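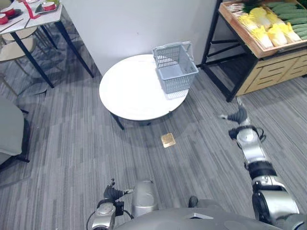

The shopping basket should have a place of its own, and that place should be a small table. I have come to this view slowly, over two apartments and a lot of floor space wasted on bad ideas.

Most people I know put the basket wherever there is room. It goes on the kitchen counter, where it blocks the cutting board, or on the dining table, where it has to be moved before anyone can eat. In my old place on Urnlow Street it went on the floor by the door. I kicked it most mornings, and one January I cracked a corner of it and had to buy another.

A round side table solves this. It takes up little room and there are no corners to hit with your hip. A white one shows every crumb, and I count that in its favor, as you will wipe it more often. I would keep nothing on it except the basket. Once you allow a lamp or a stack of mail, the basket is back on the floor within a week.

The basket itself should be plastic, with open sides and a handle that folds out of the way. I know the case for wicker. The stalls at the Zultavham market sell good-looking wicker, and I owned one for 2 years. It shed bits of itself into the lettuce and could not be hosed down. Plastic can go in the bathtub. Open sides let air in and dirt out, so expect some on the table and some on the carpet.

Produce is another matter. Napa cabbage and cucumbers should not stay in the basket. They want a crate, wide enough that the cabbages can sit side by side, and up on a stand so you don't have to crouch. When vegetables are in view they get eaten. The drawer at the bottom of the refrigerator is where I used to lose cucumbers, and I doubt I am alone in that.

There is a fair objection, which is that a crate in the main room looks like a store. A neighbor on the Kowalchuk side of our building told me so. My answer is that a dining table a few steps away, with red bowls and a ribbon on it, does enough to say that people eat here. A room can hold both. I would take a row of cabbages over most of what is sold as decoration anyway.

The cost is small. I paid 121 for the stand at Sandano, delivery included, and the table came secondhand for less. A built-in pantry was quoted to us at 3196, with shelves so deep that the back half would have been lost to old jars.

My one remaining doubt is the carpet. Gray stripes hide dirt well — too well, if you drop food as often as I do. I still sweep under the small table every evening, before the basket gets filled again.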